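Lengyel Street Kitchen Sorts Its Drawers Before Supper Club Returns

2025-03-28

The shared kitchen on Lengyel Street is getting a top-to-bottom tidy this spring, and the chopsticks and knives have had their turn on the big table! Members have been asking for this one ever since the supper club outgrew its old cupboard. 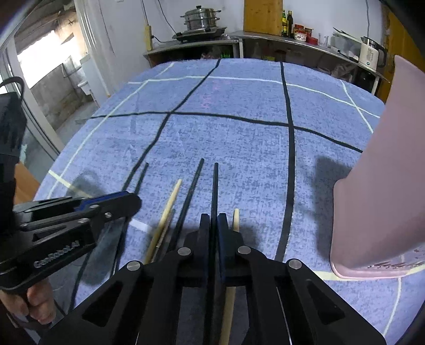
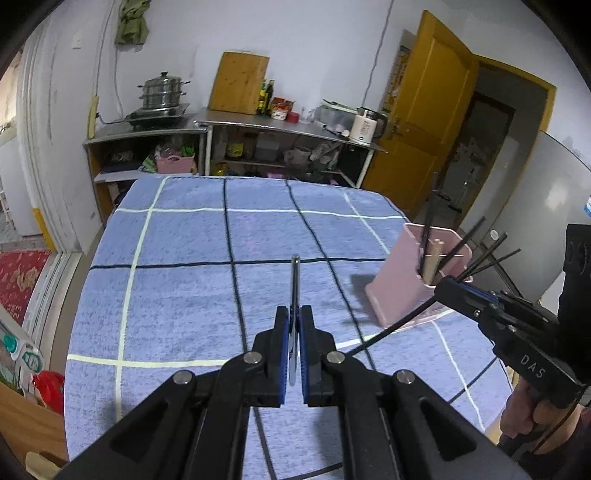 Chopsticks and knives, out on the plaid cloth.

The plan is wonderfully simple. Chopsticks get matched into pairs and stored together, odd ones go in a jar for stirring and plant labels, and the knives live in a block within easy reach of the cook. No more digging through a drawer with a pot boiling over behind you — a real treat for anyone who has cooked here on a full night.

Next up are the shelves under the counter, where sauces, dry goods and storage boxes will each get a spot of their own. The kitchen has set aside $400 for new bins and labels, and the Romeo hardware store is knocking 13 percent off the order.

Supper club starts again in August with a dumpling night, and there will be five more dinners after that. Got matching chopsticks you never use? Bring them by! The drop-off box is inside the Clekamach Avenue door, next to the coat hooks.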